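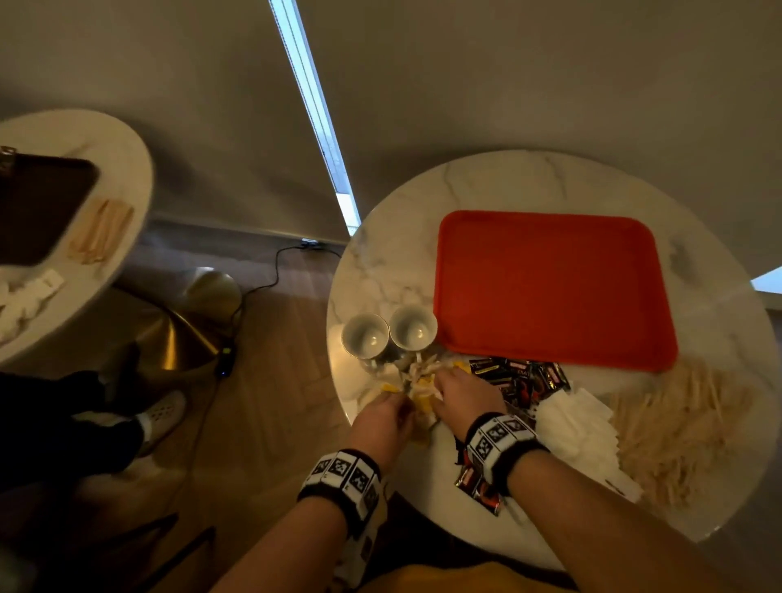

Rongrong Liang can set up a coffee tray faster than she can explain how she does it. At Druvura, where she records hand work for robot training, the explaining isn't asked for. She does the task, and the recording goes to the people who train the robot.

The job sounds small. Tea bags go in one part of the tray, coffee sachets in another, then sugar, then stir sticks. Trash is picked up off the table. Liang has recorded 126 rounds of it since February, most of them in the early afternoon.

She wears a band printed with square markers on each wrist. The software finds the markers in the video and works out where her wrists are and how they are turned. Fingers are harder. When one hand passes in front of the other, the software has to guess, so Liang has learned to keep her hands a little apart when she can.

"I used to slow down for it," she says. "They asked me to stop. If I move like a robot, the robot learns to move like me pretending."

Stir sticks are what she likes least.
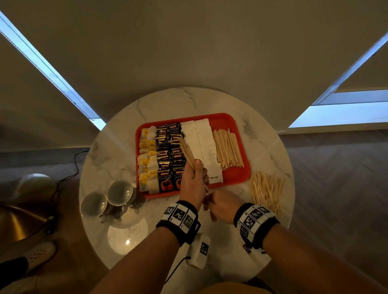

Why not just steer the robot by remote control?

Druvura does that too, but it takes longer. An operator using the remote rig at the company's Gralby site needs 2 people on hand and gets through far fewer rounds in a shift. Those recordings fit the robot's own arms exactly, so the team keeps making them. The training set for the tray task now has 603 rounds from all recorders by hand, and some 200 by remote.

The two kinds are mixed before training. Brumareo, which supplies the arms, wanted only remote sessions at first and changed its mind after a trial last winter. The arms still drop thin packets, and they are poor at lifting one sachet off another.

Liang's next assignment is folding napkins for a customer called Zou. She has asked for a higher chair.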